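Right, a thread on moving my nan's recipes out of a biscuit tin and into something the whole family can use, as I've been promising it since April and three cousins have now asked.

Some background. Nan cooked for a works canteen in Grerport and kept everything on cards, backs of envelopes and one bit of wallpaper. When we cleared the flat there were 80 cards in the tin, and her handwriting got worse with every decade.

First job was typing. I did four a night after tea, any more than that and I started making things up. "Bake till it looks right" is very hard to type with a straight face.

Her measurements are their own language. A cup is the blue cup, long since broken. My mum reckons it held a bit less than a mug, my uncle says a bit more, and they've stopped discussing it at dinner.

So I've been testing. The parkin took me five goes! The first one you could have resoled a boot with. Turns out she always used black treacle and wrote "syrup" because that's what her own mum called it (thanks to my aunt for finally mentioning this after batch four). 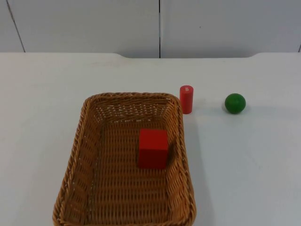

Anyway, oven temperatures. Half the cards are in gas marks, a few are in Fahrenheit and one just says "hot, then not". I've put everything in Celsius for a fan oven and kept her wording underneath in italics, as it would feel wrong to lose it.

For storing them I tried Joltlow first, which was fine until I wanted to add a scan of each card next to the typed version. Then I moved the lot to Gondero and it's been much happier. Searching for "suet" brings up 47 recipes, which tells you plenty about my childhood.

A few people asked about scanning. Phone by the kitchen window, mid-morning, no flash. The greasy cards are the worst for glare, so tilt them slightly and take two. I've got a lovely clear shot of a gravy stain in the shape of Wales.

Printing next. I got a quote for a proper hardback, enough copies for everyone, and it came to £1,680. I had to go and have a sit down. We're doing ring binders with plastic pockets, and you can wipe those anyway.

Still stuck on one card. It says "Bae pudding, as before, but more lemon". No idea what Bae is, no idea what came before. If anyone's gran made something by that name, please, please message me.

Parkin recipe going up tomorrow once I've checked the tin size again. Black treacle. Write it on your hand.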